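3.2 Erasing and recall in shared writing lessons

The second part of our study looks at what pupils remember after a text was written in front of them and then wiped away. We worked with two schools, Godadetti and Huet, and with 66 pupils who learn French as a second language. Each class wrote a short story together on a board with a colored border (Figure 2), and in the next lesson every pupil wrote the same story again alone.
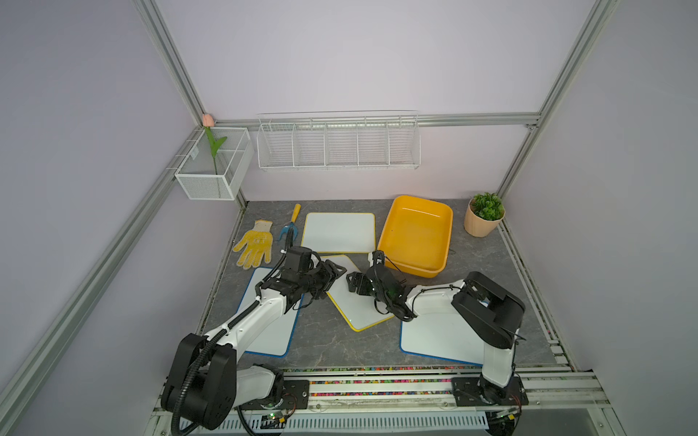

4 min read

Figure 2. Board with yellow border on a marble-patterned tabletop.

The collected texts contain 411 sentences. Two raters, Charpentier and Deschamps, marked each sentence as kept, changed or new. They disagreed on 59 sentences, and these were discussed until one mark was chosen. We followed the coding rules of Janen, with one difference — a sentence in which only the tense was changed was still marked as kept.

At Godadetti the teacher erased the text line by line, and at Huet the whole text was erased at once, at the end of the lesson.

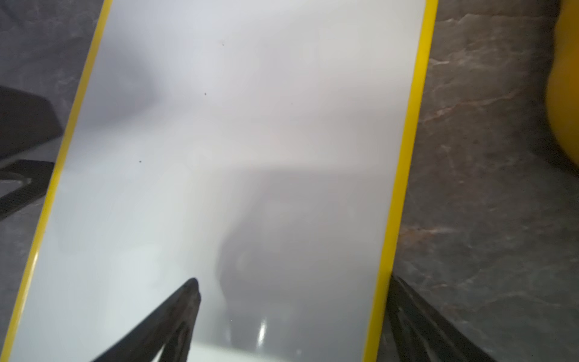 Pupils in the line-by-line group kept more of the early sentences, but their endings were often new. In the other group the kept sentences were spread over the whole story. We do not think that this comes from the level of the pupils, as both classes had taken the same Ruvomgate placement test in February and their results were close. The length of the stories may play a role, and we return to this question in Section 4.1.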